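Naqvi wall-mounted toilet roll holder, dark grey

Order code: Grular Washroom Range, 1,653

Supplied by Grular, Ploltham trade counter and by post

Overview

The Naqvi is a rectangular wall-mounted holder for a single standard toilet roll. The body is dark grey, with a slim bar in a lighter grey along the lower edge. It is intended for domestic bathrooms, small offices and guest accommodation. For public washrooms with heavy daily use, see the lockable Skundulis dispenser, which takes larger rolls and has a steel cover.

The holder is sold singly and in trade cartons of 50. Both come with the same fixings.

Dimensions and fixing

The two fixing holes are 166 mm apart, centre to centre. The backplate fits over two screws and is then tightened from below with the small hexagonal key in the box. Wall plugs are supplied for solid masonry only. For plasterboard, use a proper cavity fixing, or fix into a timber batten behind the board. Adhesive pads are not recommended on painted walls. They hold well enough on glazed tile, but the paint usually gives way before the pad does.

Mark both holes with a level before drilling. The slots in the backplate allow a small amount of sideways movement but none up or down, so a hole drilled off the line has to be filled and drilled again.

Check for pipes and cables first. In many bathrooms the supply to the cistern runs in the same part of the wall.

Position

The usual place is on the side wall, slightly forward of the front edge of the seat, where it can be reached without turning. Where the pan stands in the middle of a long wall, the holder can go on the rear wall to one side of the cistern, though the reach is longer. Set out the toilet first and the holder second. Toilets vary a good deal in projection, and a position measured from a drawing is often wrong once the pan is in place. If the final floor covering has yet to be laid, allow for its thickness when marking the height.

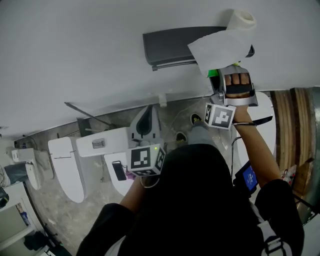
The roll should hang with the loose end at the front. Hung the other way, the sheet lies against the wall, which marks matt paint over time and makes the end harder to find. Tear the paper with a short pull down and to one side. A long straight pull tends to run the roll on.

Rolls

Any standard household roll may be used. Quilted rolls are sometimes wider than stated on the wrapper and may be tight for the first few turns. Coreless rolls do not fit. Keep spare rolls elsewhere, as the top of the holder has not been rated as a shelf.

Finish and care

Wipe with a soft damp cloth and dry. Washing-up liquid diluted in warm water is suitable for fingerprints and hairspray. Do not use bleach, limescale remover or scouring cream. If toilet cleaner is splashed on the finish, rinse it off at once. Marks left overnight are not covered by the guarantee.

Check the fixing screw twice a year and tighten by hand. It should not need more than a quarter turn. If it does, take the holder off and look at the wall plugs.

Colour match

The dark grey matches the Naqvi towel rail and robe hook. It does not match the older Naqvi soap dish, withdrawn in June, which had a bluer tone. Customers adding to an existing set may ask for a finish sample before ordering.

Ordering

Single holders are sent by parcel post. Trade cartons go by pallet with other washroom goods where possible. For orders above 1,000 pieces, contact Keir Forsyth in trade sales for a delivery schedule. Technical questions, including fixing into unusual walls, go to Efraín Benavides at the Ploltham office.

Replacement fixing kits (two screws, two plugs, one key) are stocked separately. Please quote the holder order code.

Returns are accepted on unused items in the original box. Holders that have been fixed to a wall cannot be resold and are returnable only if faulty.

Page details and prices valid from 1st October.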